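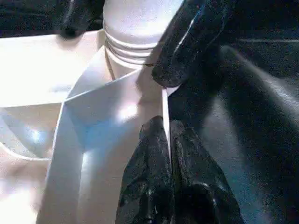 Wedville, November

Home | Platforms | Creators | Glossary

4 min read

Plekotum is a video hosting and subscription service based in Wedville. It grew out of Skorklow, a discussion site whose members shared short recordings, and kept that site's accounts when the two were merged.

Each account has one channel, which can hold up to 100 playlists. Viewers may follow a channel free of charge or pay a monthly fee set by its owner. The service keeps 8 per cent of each fee. Uploads are processed in the order received, and most appear within the hour – long recordings can take until the next morning.

Subscriptions were at first shown as a single list sorted by date. A later redesign grouped them by topic, which drew complaints from owners of small channels.

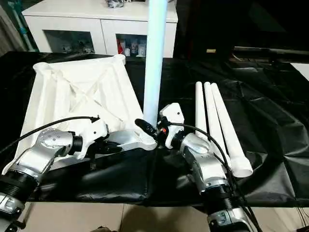 Kolbrún Þorgeirsson wrote on the site's forum that her regular viewers had stopped seeing new episodes and that she wanted the old list back as an option. The dated list was restored under account settings four months later. 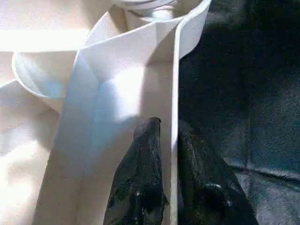 The restored list does not include live broadcasts, which have their own tab. Comments are open by default and can be limited to followers. Captions are supported in over 93 languages, though automatic captions are offered only in English and Danish.

Related articles
Skorklow
Hedegaard (video player)
Channel subscription
Automatic captioning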